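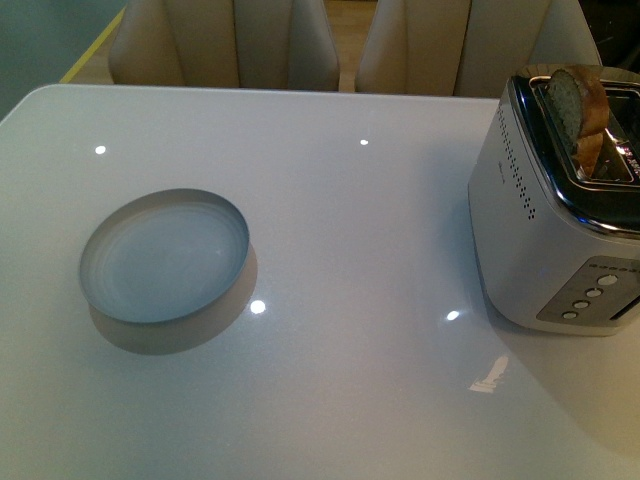 Por Equipa Zodico | Secção «Porquê?» | Leitura para o lanche

Já reparaste, enquanto esperas pela tua torrada (e como custa esperar quando se tem fome!), que o pão entra clarinho e mole na torradeira e sai de lá dourado, estaladiço e com um cheirinho que chega ao corredor?

O segredo está no calor. Dentro da torradeira há uns fios muito fininhos que, quando a eletricidade passa por eles, aquecem tanto que ficam vermelhos. Esse calor seca primeiro a parte de fora do pão, e depois os açúcares e as proteínas da fatia começam a misturar-se e a mudar de cor e de sabor. Os cientistas chamam a isto reação de Maillard, um nome comprido para uma coisa tão saborosa!

E a torrada, quando está pronta? Vai para o prato, claro, de preferência um prato raso, com espaço para espalhar a manteiga até aos cantinhos.
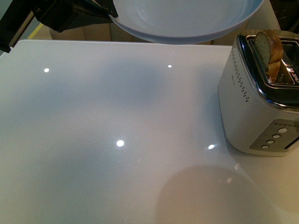 Se a deixares lá quase 2 minutos, espreita por baixo: às vezes aparecem gotinhas de água. É o vapor que sai do pão quente e encontra a loiça fria. Pede a um adulto que ligue a torradeira, e nunca metas lá dentro garfos nem facas, está bem?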